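Toy kitchen set, 1797 episodes in. Keep going or change the layout?

skollmont
Hit 1797 demos on the play stove last night and I'm so happy with how this is going! Current task is dish to pot. I reset everything by hand after each episode, and I move the dish every 5 (the stove panel stays put). 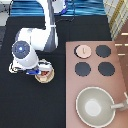 Hardware & Data Collection > Show Your Setup

bravo12
Love the black tabletop, the dish rim really pops against it. I'd start moving the stove too though. Mine learned where the pot was and ignored the camera completely, ugh.

fandamum
Disagree with bravo12. Get one layout solid first, then shift things. I mixed 3 layouts from day one and couldn't tell what was failing.

bravo12
Sure, but then you redo half the demos!

skollmont
Ooh, okay. What if I keep these and record a smaller batch with the pot in new spots?

dimano
Do that, and keep your fumbled grasps in a separate folder. The ones where you recover are great training material.

skollmont
I've been deleting those!! Stopping now.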